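Home News Business Sport What's On

Lesstead soft toy firm to move to Urnside

1 min read

Zistora, which makes soft toys in Lesstead, will move to a larger unit in Urnside in January. The firm has signed a lease for 9 years.
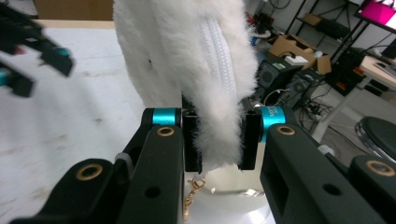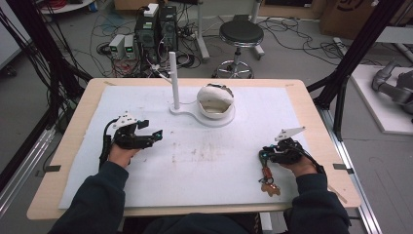 Photos: Zistora

Owner Gyu-bin Choo said the present building was too small for the orders coming in. Staff will keep their jobs, and the Lesstead shop stays open.

Related
Urnside car park to close for 2 weeks
Cho bakery gets 300 signatures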